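Leave the table alone

When we moved into the flat on Lemaire Road the kitchen came with a table that had been varnished so many times it looked wet. Gearóid Carroll, who had the flat before us, told me he had put on three of the coats himself and was proud of it. You could put a hot pan on it. You could leave red wine on it overnight. It was also sticky every summer, and when the varnish did start to lift it came away in flakes that ended up in the butter.

We got rid of it after two years and bought a plain softwood one. I have been told many times since that this was a mistake, and I would like to set out why I think it wasn't.

The usual advice is that pale softwood must be sealed. Every shop says so, and so does every person who comes round for dinner and looks for a coaster. The man at Sarano, where we bought ours, had a tin of hard lacquer on the counter before I had finished paying. It was 40 pounds, on a table that cost 118. He said that without it the top would be ruined by November.

I didn't buy it. November came and the table had a ring on it from a mug, two dents, and a yellow patch where somebody had chopped turmeric root without a board. I don't call that ruined. A kitchen table is a place to work, and a place where work is done gets marked. 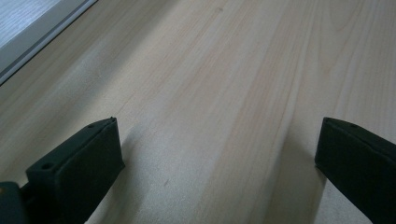 What you get in exchange is a surface that is pleasant to put your hands on. Lacquer feels like lacquer whatever is under it. You might as well have a printed sheet stuck down on chipboard, and plenty of people do, and it wipes clean very nicely. But if you have paid for timber with a grain in it, it seems odd to spend more money so that you never touch it.

The other thing is repair. A scratch in a hard finish stays a scratch. To get it out properly you have to strip the whole top, which means chemicals or a machine, and a weekend eating off your knees. A scratch in bare wood wants a sheet of fine sandpaper and the time it takes to boil potatoes. You go with the grain, you wipe off the dust, and that is the end of it. I have done ours twice in four years. The second time I did it while I was on the phone to the gas company.

I accept that there are houses where this won't do. Jonalyn Soriano lives upstairs from us and looks after up to five small children in the daytime, and her table is laminate, and it should be. She has paint and yoghurt to deal with before nine in the morning. If I had her job I would have her table. Nor would I leave wood bare next to a sink, or anywhere that water is going to sit for hours. Softwood drinks it up and goes grey and furry, and no amount of liking the stuff will stop that.

Raw meat is the objection I hear most. My answer is that raw meat goes on a board, and the board gets washed. That was the rule with the varnished table too.

For everyone else I would say try it without for a year. The lacquer will still be in the shop. If the marks bother you after 12 months, sand the top back and seal it then, and all you have lost is a year of not smelling lacquer. Doing it the other way round is far more trouble, as anyone who has scraped old varnish out of a table joint will know.

Clean it with a cloth that has been wrung out hard, and a little soap. Don't use the sprays. I tried one called Clorport that a neighbour swore by, and it left a pale blotch by the window end the size of a saucer. It has faded since, though I can still find it if the sun is low. My daughter puts her cereal bowl on it.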